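Site visit: Bromora paper mill, Berdale

Posted 20 April 2020

The Bromora mill makes uncoated packaging grades from recovered fibre on a single machine. The visit was arranged through Dinesh Sheikh, the mill's process engineer, and covered stock preparation, the wet end and the test lab. The finishing hall was closed for crane work.

Bales come in by road from Flumton and are broken up in a low-consistency pulper. Coarse screening follows, then 2 stages of cleaning. Rejects are pressed and trucked out. Sheikh put most of the mill's downtime on plastic film, which wraps around the pulper rotor and has to be cut off by hand.

The headbox was running at a lower consistency than the design value. Formation is better that way, but the dryers have more water to remove and steam use goes up. The operators judge the trade by the look of the sheet at the couch roll. Basis weight on the day was 57 grams per square metre, with the scanner on auto.

White water is recovered through a disc filter supplied by Fakir. The clear leg feeds the showers and the cloudy leg goes back to dilution. Colour in the loop had been a complaint in October and was traced to a bad lot of mixed office waste. 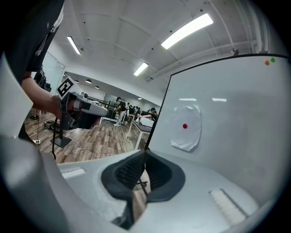 Kamrul Bepari runs the test lab. Samples are conditioned before tensile, tear and burst, and 5 strips are cut in each direction for tensile. Results go to the machine floor by phone first and into the log afterward. The lab also checks ash and moisture by oven, as the online moisture gauge drifts between calibrations.

Parking is at the north gate. Steel-toed boots are required and are not lent out.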